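Dastaritz · Tejidos técnicos para interior

Tela opaca Drodum, negro mate

Referencia: Drodum 100
Venta por metro lineal o por rollo completo

Drodum es una tela opaca de poliéster con trasera acrílica, pensada para cortinas, forros y paneles en dormitorios, salas de proyección y cuartos de revelado. Tiene una caída pesada y no necesita forro adicional. El orillo viene cortado en caliente y no se deshilacha, aunque recomendamos un dobladillo de 3 cm en los laterales. 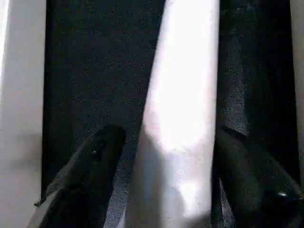

Tela oscura junto a superficies claras.

El negro absorbe bastante luz, por lo que en habitaciones pequeñas conviene combinarlo con paredes blancas o gris muy claro. También se fabrica en antracita y en azul noche, bajo pedido.

Características
Composición: poliéster, recubrimiento acrílico
Ancho útil: 3 m
Rollo: 100 m
Lavado: a mano, agua fría, sin centrifugar
Planchado: por el derecho, temperatura baja

Confección

El taller de Ustyna Panasiuk confecciona cortinas a medida con ollaos, cinta fruncidora o trabilla oculta. Para calcular el ancho, multiplique la medida del riel por dos si elige cinta fruncidora. Con ollaos basta
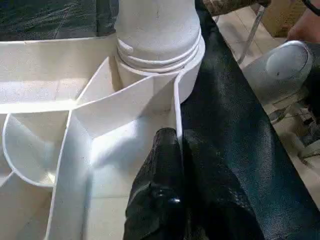 con una vez y media. El alto se toma desde el riel hasta el suelo, descontando un centímetro para que la tela no arrastre.

El plazo de confección es de seis días laborables. Las piezas cortadas a medida no admiten devolución; los rollos completos sí, siempre que conserven el precinto.

Muestras y pedidos

Enviamos muestras gratuitas de los tres colores. Para rollos completos o pedidos de obra, consulte con Shinji Ebihara en el almacén de Fonseca.

Ficha actualizada el 17 de agosto de 2024.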